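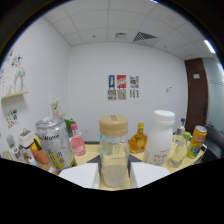

Glass storage jar with pale lid, on a table with other containers.

Cluststead Residents' Forum > Household and Storage > Refill scheme at Trerkgate: deposit on jars

Trerkgate_Desk
Posted January 18, 2021
Members are advised that the Trerkgate refill counter will in future charge a deposit of 200 pence on each jar lent. The deposit is returned in full when the jar is brought back clean, with its lid. In the last year 2,239 jars were lent, and 141 have not been returned.

millrace_end
I wish to record an objection. A household that takes flour, rice, oats and salt must now find eight pounds before buying any food. The loss reported is small and does not justify the charge.

Doãn_Stores
With respect to the previous member, the loss falls on one counter and must be paid for by somebody. We have run a similar deposit at our own shop and few customers have complained. I would, however, support a limit of 4 jars per household.

Drivlow41
May members continue to bring their own containers? The notice is silent on this point. I would also ask whether lids are to be weighed with the jar, as practice at the counter has varied.

Trerkgate_Desk
Members' own containers remain welcome and carry no deposit. They should be dry and free of smell. Jars are weighed empty with the lid on, and the weight is written on the base.

millrace_end
I am grateful for the reply on containers. My objection to the sum stands, and I ask that it be reviewed in August.

Doãn_Stores
A review in August seems reasonable. I do not agree that the sum is too high.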